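Threads > Work and health > Feet

Latest Replies Media Saved

Been stewing on this for a while so you're getting it in a thread. The standing-up-at-work industry. The insoles, the mats, the raised desks, the lot. I've bought more of it than I'd like to admit and I've got some questions.

Background: I've spent most of my working life on my feet. Shop floor, then a kitchen, then a warehouse, now a job in Astcombe that is mostly standing in one spot doing things with my arms.

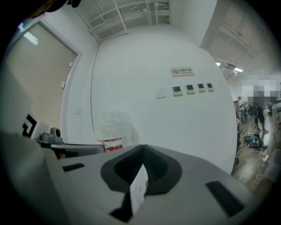
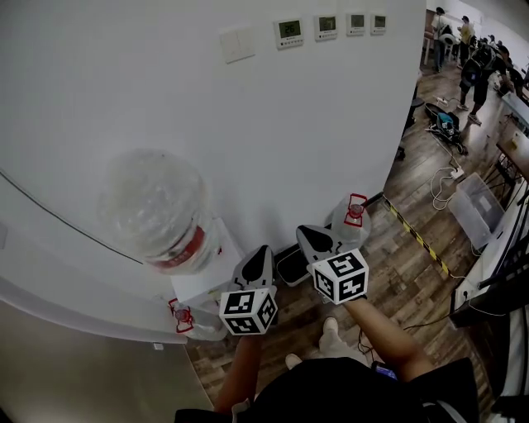
A small white card in the first, both hands full and pale shoes on the floor in the second.

So. For years the message to people like me was that standing all day wrecks your back and your veins and you should sit when you can. Fine. Believed it. Felt true by four in the afternoon.

Then office workers started getting told that sitting was killing them, and overnight standing was a treat. A perk. Something you put in a job advert next to the free fruit.

My old manager in the kitchen would have wept. We had one stool between the whole team and it was for reaching the top shelf.

I'm not saying sitting for nine hours is good for anyone. I'm saying be a bit suspicious when the same posture is a hazard for a cashier and a wellness benefit for someone in marketing.

Right, insoles. This is where my money went.

I bought a pair of Stidum ones last winter. The box said they would "restore your natural alignment". I would love to know who measured my natural alignment, and when, and whether they still have it.

What I can report is that they were quite comfy for two weeks. Then they were the same as the ones that came with the shoes, except I'd paid for them separately.

Before anyone jumps in: yes, I know some people need proper insoles made by someone who has looked at their feet. If a professional has given you a pair and they help, wear them and ignore me. I'm talking about the ones on a rack by the till.

The rack has three colours. The colours mean arch heights. I stood there trying to work out my arch height in a queue, with one shoe off, and ended up picking the green ones on the grounds that I like green.

That's a medical decision apparently.

Then there's the shop with the pressure pad. Belhaj, if you know it, up past the bus station. You walk over the pad in your socks and a picture of your feet comes up on a screen, all reds and yellows.

It's a lovely picture. The chap told me the red bits were "hot spots" and that I was loading my heels. I asked what a normal one looks like. He didn't have a normal one.

He did have a shoe for it though.

I went back in October because I'm petty. Same pad, different assistant. Now I was loading the outside edge. Different shoe, dearer.

Could be my feet had changed. Could be I walk like a person who knows she's being watched. I'd like somebody selling this stuff to at least mention the second one.

I did buy the first shoes, for what it's worth. They're decent shoes. They'd have been decent shoes without the light show.

Mats next. The squashy ones.

My last place got them in after people complained, and I'll be fair, I liked mine. Standing on something soft beats standing on concrete. I don't need a leaflet to tell me that.

But we got the leaflet. It said the mat "engages your muscles in constant micro-movement". You know what else does that? Being alive. Try standing dead still for a minute and see how you get on.

And here's the bit that really got up my nose. Once the mats arrived, the break that used to be at half ten quietly went. We'd been "supported with equipment", see.

I'd have handed that mat back in a heartbeat for the ten minutes.

I think about that a lot when I see these things advertised to employers. A mat is cheap and you buy it once. A break costs somebody something every single day. If I were doing the sums I know which I'd find a nice leaflet for.

Compression socks. I've got less to be rude about here. Mine feel good, my ankles look less like bread dough at the end of a shift. That's my whole evidence and I'm aware it's one woman's ankles.

What I don't get is the fancy ones with the silver thread in. What's the silver doing? The page said "performance". Performance of what? I'm standing there.

A friend swears by Plostotska sandals with the bumps on the sole. Says they "wake the feet up". I wore hers for an evening. My feet were awake, yes, in the way you're awake when you've trodden on a plug.

She's been wearing them since spring and says her back's better. She also changed jobs in spring and stopped lifting crates. I brought this up. It wasn't well received.

That's my problem with nearly all of it, if I'm being picky. People buy the thing when they're at their worst. Then they get a bit better, the way you mostly do from your worst, and the thing gets the thanks.

I've done it too. I gave a full glowing review to a foot roller once. Found it under the sofa months later with dust on it and my feet had been fine the whole time.

Someone asked me on Tuesday what does work then, clever clogs. I don't know that I've got an answer, only what I've kept doing:

– two pairs of shoes that fit, worn on alternate days
– moving off the spot whenever there's any excuse
– sitting down at break, properly, and not spending it in a queue
– buying shoes in the afternoon when my feet are at full size

None of which is exciting and I can't promise any of it for you. The alternate days one I got off a postman. It might be rubbish. But it cost me nothing as I already had the shoes.

Oh and "breaking them in". I used to believe that. I've now got a firm rule that if they hurt in the shop they go back on the shelf. I've limped for a month on the strength of "they'll give" and they did not give. I gave.

Couple of replies to things before I put the phone down.

To the person who says raised desks changed their life: glad, truly. You can press a button and sit down again though. I reckon the button's doing most of it.

To the one asking if I've tried going barefoot: at work? No. I like my toes where they are and so does the accident book.

To the one who sells insoles: you said there are studies. I asked which. You sent me a page on your own site with a graph that had no numbers up the side. I'm still happy to read a proper one, and I do mean that, send it over and I'll post it here even if it makes me look daft.

And to everyone asking for the name of my socks – they came from the market in a bag with no label. Sorry. Grey ones, if that helps.

Last thing. If your feet hurt all the time, or there's swelling in one leg and not the other, or anything goes numb, please go and see someone with a qualification and not a rack by the till. I left it far too long with my heel and spent the money on gel.

The gel's in the bathroom cabinet if anyone in Astcombe wants it. Barely used. Smells of mint.

1327 likes 4 comments 2 shares

Back to top More posts Follow Report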